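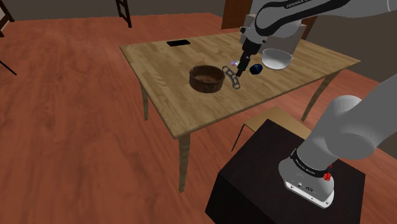 Pale wood table on the reddish-brown floor.

Treltbridge Furniture Reuse: progress report to the Stareck Fund
Period covered: to the end of September
Prepared by Despina Vidmar, project manager

Collections
We collected 324 items against a target of 300. Most came from house clearances on the Budura estate. Wardrobes remain hard to place and we have stopped accepting them unless they come apart. Haris Vukčević now plans the van rounds the evening before, and missed pick-ups have dropped. 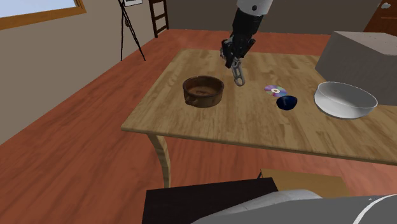

Honey-coloured table top, grain running lengthwise.

Workshop
The second bench came into use in July. Senad Stojanovska runs the repair class every Saturday and has a waiting list for the autumn. The dust extractor cost £800 to mend, which was not in the budget. We met it from the tools line and have bought no new clamps as a result.

Sales and referrals
Referrals from the housing office were slow over the summer. Ermira Georgiev has agreed a shorter form with them and it went live this month. Shop takings held up, apart from two weeks when the card reader was out of action.

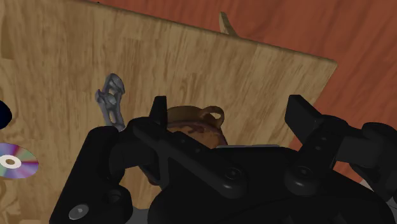 Table top with rounded corner and bevelled lip.

Premises
The lease on the Kneževič yard runs out in spring. The landlord has offered a further three years at a higher rent. Vasilis Kos is looking at two other units, one of them without a loading door.

Next quarter
We ask to move £1000 from publicity to van repairs. The clutch needs replacing before winter. A revised budget is attached for your approval.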